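Edby Print & Book Arts Board > Conceptual and Process Work > Collation of the Tedesco "Intervals" notebooks

dhajdu_zs
January 31, 2025
I am checking my collation of Marta Lysenko's Intervals notebooks against other copies of the Tedesco facsimile. The publisher's sheet gives 80 leaves in three gatherings. My copy has 80 leaves, but the number diagrams in the second gathering run in a different order from the one printed in the Miltdale checklist. Leaf 31 is the grid with the diagonal count, and the checklist puts that grid at 34. Does anyone have a copy where the grid is at 34?

finbarr_m
Mine matches yours. Grid at 31. I would treat the checklist as wrong. It was typed from Lysenko's own index cards, and the cards predate the final sewing.

Hokero
Disagree. The cards are the only numbering in her hand. If the facsimile differs from the cards, the facsimile was imposed wrong. Tedesco reprinted that gathering once already.

finbarr_m
They reprinted it for ink density. The order did not change. The note is in the colophon of the second state.

Hokero
The colophon says "corrected." It does not say what was corrected.

dhajdu_zs
Can we keep the two questions apart? One is what order she intended, the other is what order Tedesco issued. I only need the second for the catalog entry. There is also a short piece on the notebooks in the Miltdale bulletin, by Khrystyna Horobets, and she cites the grid by leaf number. I have it as extracted text only, so the layout is gone. Pasting the part that matters:

Horobets argues that the notebooks should be read as a working score, with each leaf setting a count that the next leaf either repeats or breaks. The rule is stated on the first leaf and is never written out again.
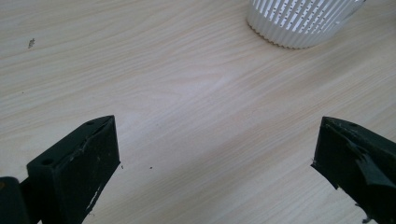

Vol. 3, No. 2, p. 100

The grid on leaf 31 is the first place where the count is broken. Lysenko numbers the squares along the diagonal, then restarts at one in the adjoining row. The wall drawings made the following June use the same restart.

End of paste. So Horobets has 31 as well.

Hokero
Horobets worked from the facsimile, so that is the same source counted twice. Did she see the originals?

dhajdu_zs
Her first footnote says she consulted both. It gives no shelfmark.

d_figueroa
I handled the originals when they were at Miltdale, box 812. The leaves were loose at that point. The sewing holes were there but the thread had been taken out. Any order you see now comes from the folder sequence, and folders get shuffled by readers. I would not rely on it in either direction.

finbarr_m
Damián, did the holes line up across the second gathering? If they do, the conjugate leaves can be worked out and the order is at least constrained.

d_figueroa
They lined up for the outer sheets. I did not check the inner ones. Leaf 31 had a pencil number in the lower corner, erased and not readable without raking light.

Hokero
Then it needs raking light. Until someone does that I am keeping 34 in my list.

dhajdu_zs
Fine. I will enter it as "31 in the issued facsimile, 34 in the artist's index cards" and cite both. If anyone has a first state of the facsimile with the gathering still unopened, please post the signature marks.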